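From: Dennis Biwott
To: kimaro-cohousing list
Subject: Re: Shared dining room, table proposal

Victor Gachanja wrote:

> The Drandale people have come back with a price for the long tables,
> 2,042 for the set, delivered. Their brochure says a shared table raises
> attendance at common meals by a third. I think we should say yes before
> February is out. Mwanaisha has measured the room and they fit.
>
> Also, Wafula asked if we could move dinner to 6:30 while we're at it.

Victor, thanks for chasing the price. I'm going to be the wet blanket again.

A third of what? We get nine people on a good night. If the brochure is right, that makes 12, and we can seat 12 at what we already own. I'd also like to know who did the counting and for how long. People always turn up the first week to look at new furniture. I'd want to see the numbers from the following winter before I believed any of it.

My own guess is that people skip common dinner for dull reasons. They get home late, they don't like lentils, or they signed up to cook twice in one month and are hiding. I was at Skurumholm for four years before I moved here. We had lovely tables there, and the dinners still died when the cooking rota did. Nattawut was there too and may remember it differently, so I'll let him speak for himself.

As for the look of the thing, I know several of you want a big plain surface with nothing fussy about it. Something along these lines, I take it: 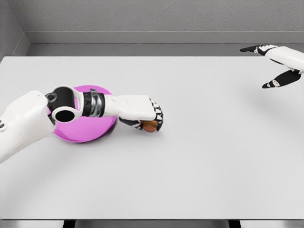
Pale gray top, dark legs, gray wall behind (computer rendering)

Fine by me as a style. But a rendering doesn't have to survive beet juice, and I'd want to see a real sample of whatever finish Drandale is offering. Can we get one and leave it in the kitchen for a couple of weeks? I'll happily abuse it.

On price, Lerkix quoted us 165 a table last year for plain secondhand ones, with 79 for the van. I don't claim they're as nice. I do claim that nobody has yet said what we get for the difference, other than that third.

What I'd try first is cheap. Fix the rota so no household cooks more than once a month, and post the menu early enough that people can plan. Give that until summer. If we're bumping elbows by then, I'll vote for the tables and help carry them in.

On 6:30, I'm against it, but only mildly. The families with small kids would like it and the rest of us would be eating cold rice. Wafula, is this for every night or just the school nights? That would change my answer.

Mwanaisha, when you measured, did you allow for chairs pushed back? The old plan didn't - ask anyone who has sat by the radiator.

Dennis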